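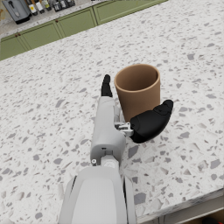
Tan cup on a terrazzo countertop.

Assistant Equipment Manager, Brinell Hockey Club
Location: Odoi Arena
Type: Full-time, seasonal, renewable
Reports to: Abena Antwi, Head Equipment Manager
Reference: 339

Brinell Hockey Club is hiring an assistant equipment manager for the coming season. The position covers home games, practices and all road trips. It starts at training camp and ends when player gear has been checked back in after the final game.

Duties

Sharpen player and goaltender skates to the hollow listed on each player's card. Profile new steel on the Cleltetti bench machine. Replace holders, rivets and steel during games as needed. Repair gloves, pants, shoulder pads and goalie straps. Wash and dry practice and game sets. Hang stalls before each session.

Stick inventory is kept in Prandusix. Every stick is entered on arrival by player, pattern, flex and length, and removed when it breaks or is given away. The stock level at the start of the season is 300 sticks. The assistant runs the monthly count and sends the order list to the head equipment manager for approval. Helmet certification dates are kept in the same system and must be current before a player takes the ice.

On road trips the assistant loads and unloads the truck, sets up the visiting room and keeps the spare parts trunk stocked. Late arrivals are common. After a road game the gear is hung at the home rink the same night, whatever the hour. 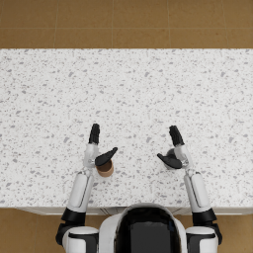 Game days at home start at 7 a.m. when there is a morning skate. During games the assistant works the bench and is responsible for stick racks, water and the portable sharpener. Players called up on short notice need a stall, a lettered jersey and fitted gear before warmup, and this work takes priority over routine repairs.

Requirements

At least 2 seasons as an equipment manager or assistant with a junior, college or professional team. Experience sharpening by hand on a traditional machine; automatic units alone do not qualify. Industrial sewing experience. Valid driver's license and passport. Ability to lift loaded player bags repeatedly and stand for a full shift.

Useful but not required: goalie equipment repair, jersey lettering, box truck driving.

Pay and terms

Paid twice a month. Health coverage begins on the first day of camp. Meals and single-room lodging are provided on the road. There is no relocation allowance.

Applying

Send a resume and two references to Abena Antwi, care of the hockey operations office at Odoi Arena, with the reference number on the first page. Cover letters are optional. Selected applicants will complete a bench test at the arena, in which they sharpen one pair of player skates and one pair of goalie skates and replace one broken holder. The sharpening portion is limited to 20 minutes. Tools are supplied, but applicants may bring their own stones and gauges.

Bench tests will be held in July. The position stays posted until filled.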